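Clillholm workshop releases plans for the Odemine hand gripper

For release: February

I'm chuffed to say the Odemine is finally out the door! It's a hand-held gripper you can build at a kitchen bench, and from this month the full plans, cutting files and parts list are free to download from our page at Pradero.

I started it in my garage and finished it at the Clillholm shared workshop, where the good drill press lives. You squeeze, two fingers close, and the phone on top records the lot so a robot arm can learn the move later. We've built 14 so far (the first few were pretty ordinary, to be fair) and the current one goes together in almost 3 hours, with a cuppa in the middle.

The fiddly bit is the linkage. Ream the pivot holes before you fit the pins, or the fingers bind and you'll be pulling it all apart again. I've put that in the plans in capitals.

For practice I reckon you can't beat bottles and jars lying on their sides, with a thick blanket over the table.

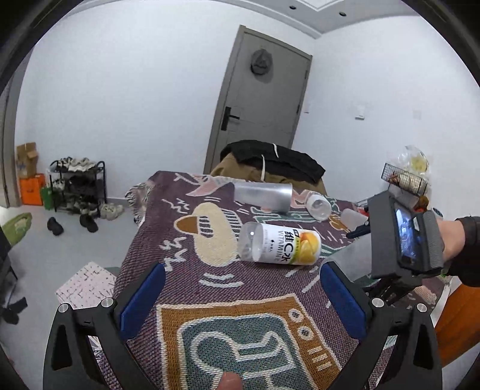 Once you've got the feel of it, try mugs, then socks, which are harder than they sound.

Roussel, the hardware shop round the corner, has put together 50 kits of pins, screws and pads for anyone who'd rather skip the hunting. They're at the front counter, and you can grab one there or drop in to the workshop after 6 pm and have a go of ours first.

Media enquiries: use the contact form on the Clillholm page. I'll get back to you, usually at night.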